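Cleaning the Dust Out of a Desktop PC

Shut the computer down, switch off the power supply and pull the cord. Hold the power button for 5 seconds. Lay the tower on its side and take off the side panel.

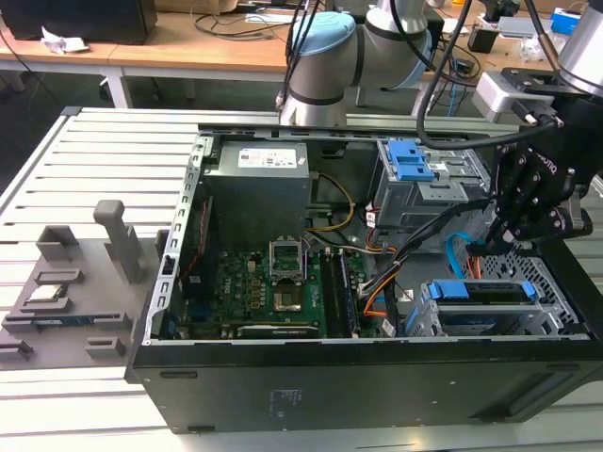
Use canned air in short bursts and keep the can upright. Start with the power supply vents, then do the case fans - hold the blades still with a finger so they don't spin. A soft brush gets the dust that sticks to the corners. Don't use a household vacuum inside the case.

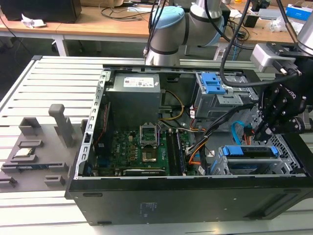

Wash foam filters in lukewarm water and let them dry overnight. Put the panel back on, plug in and listen for rubbing cables. I do mine every March, and the whole job takes 20 minutes. Homes with pets may need it twice a year.

Nives Sorrentino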